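Notebook – Tuesday, a little before lunch

Spent the morning at the wooden table with the small kitchen things, and I must say it was a pleasant way to ease back in after the September rush. Edileuza Godoy had asked me to settle which pieces stay together as the "washing up and snack" set and which go back to the Skudlow shelf, so I let everything sprawl for a while before deciding anything.

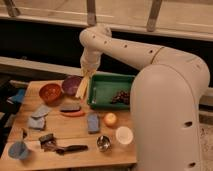 Full spread, with the green tray, the apple and both bowls at the back.

The two bowls are the heart of it, I think. I do love those colors side by side – they cheer up the whole table – and they're easy to tell apart from across the room, even with my old glasses on. Torbjørn would like them further apart. I've left them as neighbors for now and we can argue about it over coffee. 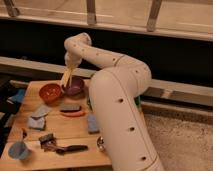
Purple bowl and red-orange bowl, nearly touching.

The cloths and sponges are harder. Folded they look tidy and dull, crumpled they look like a kitchen someone lives in, so crumpled gets my vote. Green container stays too. Sheet number for the set is 967, please write it on the lid label, Torbjørn! 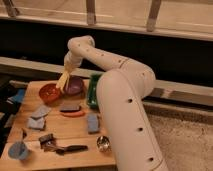

Cloths on the left, sponge on the right.

Still to do: ask Edileuza about the apple, find box 43.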